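Open day inspection checklist: tabletop arm demonstration
Site: Nilport, ground floor demonstration room
Cell: Vomby round-table cell
Host: Pathirana
Checked in November, morning of the visit, before doors

Mark each line OK, ACTION or N/A. Add a comment wherever something was changed or left open.

1. Room and access

1.1 Both exits clear and unlocked: OK
1.2 Visitor route marked on the floor with tape: ACTION
Comment: Tape lifting by the second doorway. Replaced before the first group came in. Use the wider roll next time.
1.3 Group size agreed with reception: OK
Comment: 12 visitors at most, plus 2 hosts. The Vorkach party asked to come as one larger group and has been split.
1.4 First aid box and sign in place: OK

2. Arm and controller

2.1 Base bolts checked against the torque sheet: OK
2.2 Emergency stop tested from the host position: OK
2.3 Emergency stop tested from the screen position: OK
Comment: The button is stiff. It works, but it should be swapped before the spring visits.
2.4 Reduced speed set and locked: OK
Comment: Set to 40 per cent. Hosts do not have the code to change this.
2.5 Gripper fingers secure, no play: OK
2.6 Cables clear of the joint travel: OK

3. Simulation run

The programme is run in simulation before it goes on the real arm. Visitors see the simulated run on the wall screen first, so the layout should be the one they will see on the table.

3.1 Simulated run completed with no collision warnings: OK
3.2 Clearance between hand flange and nearest can reviewed: ACTION
Comment: The gap to the gold can is small. No contact in the run, but it leaves little room if the can is put down off its mark. Move the mark outwards, towards the bare side of the table.
3.3 Upper link passes above the tall items at the back: OK
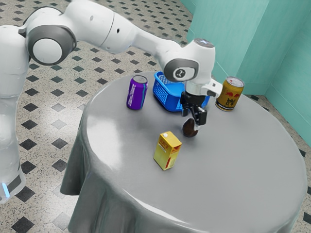 Simulated layout for item 3.2. Gripper over the dark oval item, gold can to the right of the flange.

3.4 Tablecloth: ACTION
Comment: The cloth is shiny in the simulation and the glare on the left is distracting on the wall screen. Change to a matt grey in the model. On the real table the cloth must be clipped under the rim so that nobody can pull it.

4. Objects on the real table

4.1 Cans sealed and undamaged: OK
4.2 Juice carton sealed: OK
Comment: Keep a spare carton under the host desk. They dent after repeated picks.
4.3 Basket stable when nudged: OK
4.4 No visitor drinks on the table at any time: OK
Comment: Say this in the welcome talk. A sign has been put up as well.

5. During the demonstration

5.1 One host stays at the stop button throughout: OK
5.2 Visitors stay behind the tape while the arm has power: OK
5.3 Items put back on their marks only with the arm stopped: OK
Comment: Allow about 2 minutes between runs for this.

6. Still open

Stiff stop button at the screen position (2.3).
New mark for the gold can, then repeat the simulated run (3.2).
Matt cloth in the model (3.4).

Result: demonstration may go ahead at reduced speed once the new mark is down and the simulated run has been repeated. The stop button and the cloth colour can wait until after the visit.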